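Folding policy stalls at the collar – planner or perception?
14 replies · 3 shares · 2 min read

tainafig
Hello all, hope everyone's keeping well. I've been training a T-shirt folding policy on hand-held gripper demos, and we're at 130 of them now. Head view first, then one from a gripper:

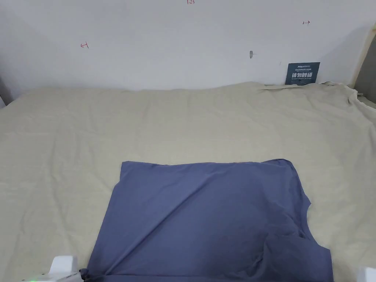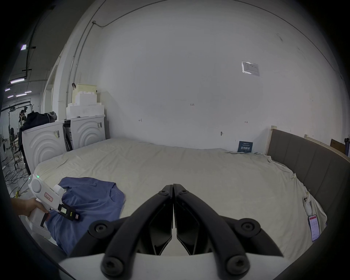

It gets the hem right nearly every time, bless it, but then it dithers over the collar for 8 seconds or so and picks the wrong layer. I've been through Meltbridge twice and the timestamps look fine to me. Is this a planning problem?

younes_f
I'd say perception. A rumpled collar is just a dark lump to most segmenters. Ours did the same until we masked the neckline by hand in 2 batches and retrained.

Rosemarie Reuter
Sorry Younes, I don't agree – if it dithers, it's seeing two good grasps and averaging them. Try a shorter action chunk before you label anything. We lost most of April to labelling!

younes_f
Fair, but she says wrong layer as well. Chunk length won't fix that.

tainafig
Thank you both, this is lovely. Chunks are 3 seconds at the moment, which does sound long now I write it down. I'll halve that tonight and post the Grudelo plots.

elaine_g
Could you put the wrist depth up too?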